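Notebook entry, September
Office pool bracket model, Sturklow floor
Recorded by: Suha Zoubi

Purpose

To settle the seeding method for the staff basketball tournament before entries open. Last season's bracket was drawn by hand, and the Tometti side met the Grestix side in the opening round, to the dissatisfaction of both. The present entry sets out the method proposed and the first results.

Method

Scores from 208 past games were entered in a single sheet. Each team received a starting rating of 100. After every game the winner gained points and the loser gave up the same number, with larger changes when the lower-rated team won. Margins of victory were not used. A team that forfeited was treated as having lost in the ordinary way.

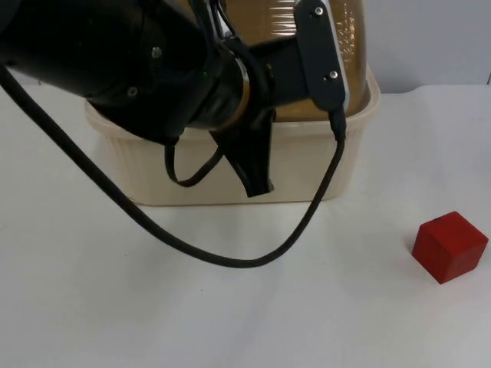

Results

1. Grestix and Tometti hold the top 2 places and are now placed in opposite halves of the draw.

2. Boonyarit finishes third. The rating is lower than its supporters will expect. Several of its wins came against teams that have since withdrawn, and those games remain in the sheet until a decision is made.

3. New teams keep the starting rating, which puts them in the middle of the field. Colleagues have asked that they be placed at the bottom. The change is simple to make but should be agreed before the draw is posted.
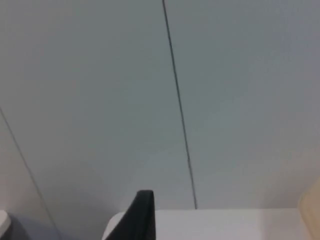
Matters outstanding

The tie-break rule is not yet written. Head-to-head result is preferred, then points allowed. Where teams have never met, the present sheet falls back on alphabetical order, and this must be corrected.

Prediction sheets will be scored separately. One point for each correct pick in the opening round, doubling each round after that. Late sheets are not to be accepted once the first game has tipped off.

The old sheet has 3 games entered twice, all from the consolation rounds. Duplicates to be removed and the ratings run again. Check the Boonyarit totals first.

S. Zoubi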